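Second arm or proper grippers? Budget help please
Workshop talk > Buying and budgeting

shoshfitz
12th August
Hi all! So the Droresham makers' group has finally let me plan next year's spending on the kitchen bench, and I'm already in a muddle. We've got two arms and one tired set of gripper fingers on each, and I want to know where you'd put the money first. My gut says fingers (plates are where we lose the most time, and crockery isn't free!).

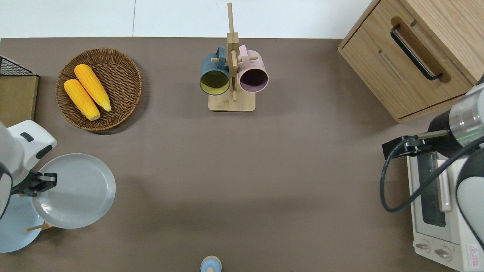
Kato do a padded set for 200 quid a pair, and Stutis want 342 for theirs with spare tips thrown in. I could stretch to one pair of the dearer ones, or get Kato on both arms and go a bit over.

raissa_m
Kato, both arms. Mismatched fingers drove me up the wall, you end up keeping two lots of settings for everything.

Fulgencio H
Disagree, sorry. I've bought Kato pads twice since May and they went shiny on glazed stuff. Buy one good pair, keep the other arm for lighter jobs like mugs.

raissa_m
Shiny pads want a wipe with a damp cloth, mate. Mine are fine.

Fulgencio H
I did wipe them!

seonmi
Have you put anything by for cables? We forgot and it was roughly 77 each with postage.

shoshfitz
Oh no. No I haven't. Right, cables go on the list, so it's probably one Stutis pair for now and I'll ask Amini if they still do 10 per cent off for clubs.

seonmi
They did for us, but you have to ring up.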